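Library > Everyday Materials > Part Two > Chapter 4: What Plastic Is Good At

Chapter 4
What Plastic Is Good At

I grew up in Norkitwood, a town that smelled faintly of warm crayons whenever the wind came over the molding works, so I may be a little biased here. I like plastic! I like it the way some people like old trucks, faults and all, and I'd like you to get through this chapter before you decide how you feel about it.

My first real teacher on the subject was Tsutomu Shibata, who ran the evening class at Covness when I was nineteen and knew almost nothing. He began every term the same way. He put 12 bits of plastic on the bench and told us to sort them, and wouldn't say by what. We tried color (useless), then size (worse), and then somebody started bending things and we were off. Some pieces flexed and sprang back. Some cracked. One just stayed bent and looked sorry for itself.

You'll do your own version in Exercise 4.1, so start saving clean scraps now.

What we were feeling with our thumbs was the way long molecules lie next to each other. Picture a bowl of cooked spaghetti. If the strands are tangled any old way, light often gets through nicely and you have something clear. If a lot of them line up in tidy little bundles, the light gets scattered and the plastic turns milky. Same bowl, different packing, and we'll spend most of Section 4.2 on it.

Shape matters just as much. A thin wall can be surprisingly stiff if you curve it, put a ridge in it or roll its edge over. 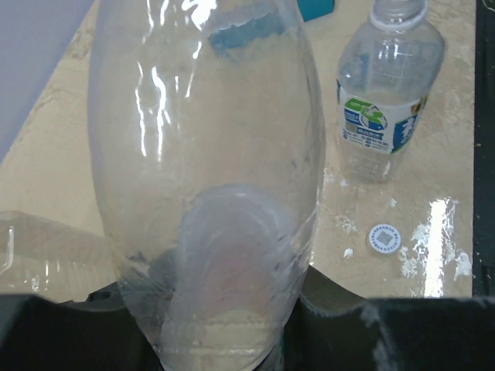

Ridges in the base of the clear bottle, and a thick rolled rim on the yellow basket.

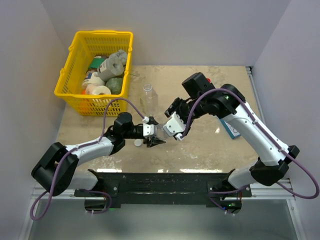

Once you've got packing and shape straight, the third thing is heat, and this is where my class at Covness lost half its eyebrows (not really, but the fire door got plenty of use). Warm a thermoplastic and the strands begin to slide. Cool it and they stop wherever they happen to be. Section 4.3 has the softening table, and please read the safety box before you go anywhere near the heat gun.

Reader comments

Tsikata: Used this with my group of 46 in September. The spaghetti thing worked, though now they all call it noodle science.

Rarness: Is the softening table in 4.3 the same one as in the old edition? Mine stops halfway down the page.

Tsikata: Same table, it carries on after the safety box.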